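The packing room at Skodutico's Estthorpe site got its first gripper in March. A shift lead there, with the company 7 years, says her own job changed more than she expected.

"I used to lift jars all morning. Now I look after the thing that lifts them," she said. Her wrists hurt less. She misses the talk at the long bench, where three people used to work side by side.

The rubber pads on the fingers are her main complaint. "They curl at the corners. I check them before every shift."

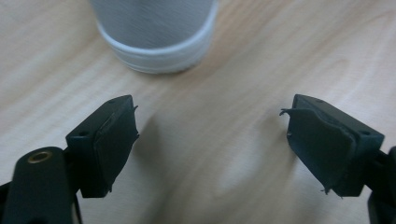 Training and pay

Each operator got 24 hours of training. Pay stayed the same, and she thinks it should go up.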